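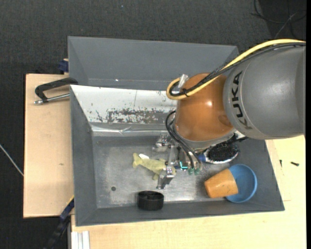 How often should the filter in a Cinholm storage cabinet be changed?

Every 300 hours of fan operation, or sooner if the indicator on the door turns amber.

Cinholm Ventilated Storage Cabinet, Model 963

The Model 963 is intended for schools, print studios and small workshops that keep paints, adhesives and cleaning products on site. The cabinet is supplied fully assembled, with five adjustable shelves and a lockable door. Each shelf has a raised lip to contain minor spills.

Air is drawn in at the base and passes through a replaceable carbon filter before it returns to the room. No outside duct is required. The fan may be left running overnight - the manual gives the recommended settings for each season.

Installation
The cabinet must stand on a level floor, 17 inches or more from any heat source. Two keys are provided. Replacement keys are issued only on written request from the registered owner.

Finishes
Light gray, white and dark green. The green finish is made to order and cannot be returned.

Ordering
Orders and requests for spare parts should be addressed to Lena Baran, Customer Office. Questions on installation are handled by Gyula Bozsik.

Page revised 9/28/23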